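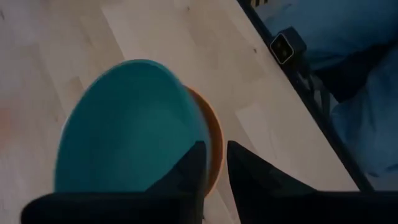 Wrist camera view, fingers on either side of the rim of the stacked bowls.

Session 5: Looking after the wrist camera and fingers
Bench robotics, Stistwood evening course
Notes by Inês Henriques

Okay, so last week we got the arm moving, and most of you went home happy. This week is the dull stuff that keeps it moving, and I happen to love it, so bear with me!

Keep the bowl view next to you while you work. I want you to get used to reading it the way you'd read a dashboard. Both fingertips should come up from the bottom edge and angle in toward each other, with a gap between them. If one finger sits much lower than the other, go look at the finger mount before you touch a single number in the software. (I once spent a whole evening recalibrating a camera when the problem was a loose screw. Ilídio Sampaio still brings it up.)

You'll also see that the teal bowl is a bit blurred. I don't mind that for a general look around, but never calibrate from a blurred picture. Stop the arm, let it settle, count to five, then grab your still.

Cleaning and checking the fingers

Power off at the wall first, please, and wait for the status light to go out.
Wipe both fingers with a barely damp cloth, tips included. No solvent on the Zakus pads, it makes them go gummy.
Run a thumbnail along each bevel. A nick you can feel will catch on a rim sooner or later.
Snug the mount screws a little at a time, going back and forth between the two sides. Stop when they're firm. The threads are soft and I've only got two spare mounts left.
Power up, open all the way, close all the way, and listen. A click at the end of travel means you go back to the screws.

Checking the camera

Lens cloth only, not your sleeve. Then look at the cable where it bends at the wrist. It should have slack with the wrist turned all the way in both directions, so try both. Once it's tidy, take a still with the fingers open and compare it with the one in your Macedo folder. Tips in the same place? Great, leave it alone. Tips shifted? Redo the camera offset from Session 4 and save it under a new name so we can still get the old one back.

Then test on the bowls. Matte, smooth sides and a thin rim make them a fair test of grip, and stacked ones are fussier because the fingers can pick up two rims when you wanted one. Start at 40 percent speed and stay there until you've had 9 clean lifts in a row. Write the misses in the log too, with which finger touched first if you caught it.

For next time: bring your log and one saved still per pair. We start on the elbow joint in April.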